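4. Clearing and Stacking Plates

Applies to the Lokis and Sukard table sets. For cups and glasses, see section 5.

Before you start

You will need:
- one plastic basin with a flat base, wide enough for your largest plate
- a scraper or soft spatula
- a dry cloth
- the Elunitz shelf liners supplied with the set

Put the basin at the back of the table, against the wall if there is one, with its long side facing you. Leave a clear strip of table in front of it. Check that the basin is clean and that there is no cutlery in it.

CAUTION: Do not use a basin with a cracked rim or base. It can split when lifted with plates inside.

4.1 Clearing the table

1. Scrape each plate into the food bin. Do not scrape one plate with the edge of another.
2. Lay all the plates flat on the table, face up, with a gap between them. You should be able to get your fingers under each rim.
3. Look at each plate for chips and cracks. Run a dry thumb lightly round the underside, where damage is harder to see. Stop if you feel a rough edge, and wrap the plate before putting it aside.
4. Take away anything that is not a plate.

Note: Printed rims can hide a hairline crack. Tilt the plate towards a window or lamp and look along the edge.

4.2 Filling the basin

1. Start with the plate nearest the basin. Hold it by the rim on both sides.
2. Lower it until it touches the base, then let go. Do not drop it the last few centimetres.
3. Place the next plate on top, largest first. If a plate rocks, take it out and try it lower in the stack or beside it.
4. Carry on until there are five plates in the basin, then move the basin to the sink or cupboard before loading any more.
5. Keep small dishes for a separate load. They slide about on top of a large plate when the basin is moved.

CAUTION: Never slide a plate across a stone or marble-effect top. Grit under the foot of the plate will scratch both surfaces. Lift it.

CAUTION: Lift the basin with both hands under the base. The rim is for steadying only.

4.3 Mixed sets

Plates from different sets may go in the same basin as long as they sit flat. Sort them by size first and by pattern afterwards, at the cupboard. Oval plates go on top of the round ones or in a load of their own. The Picard oval (order number 2394) is longer than it looks on the shelf, so measure it against your basin before you begin.

Plates laid out flat, with the basin at the back

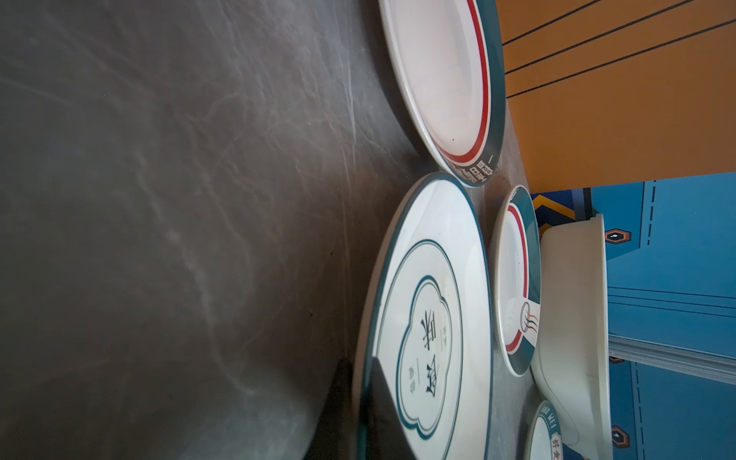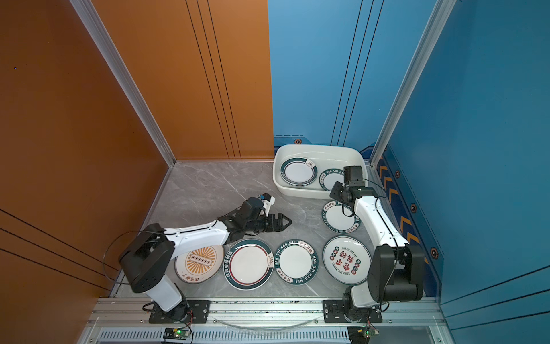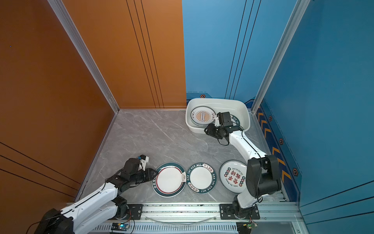
Putting the plates away is quicker if the cupboard has been set out beforehand. Fit one Elunitz liner to each shelf, ribbed side up, and keep the heaviest plates on the lowest shelf. Where two patterns share a shelf, make a pile for each - a sunburst plate like the one on top of the stack in the last picture is easy to pick out, but several teal-rimmed designs look much the same once they are piled up and only the edges show. Turn the lettering on the rims to the front so that you can tell them apart without lifting the pile. Leave a hand's width between the top plate and the shelf above.

Replacement liners are order number 1634 for the narrow shelf and 3896 for the wide shelf. Cut them with ordinary scissors, along the ribs.

Go to section 5 for cups and glasses.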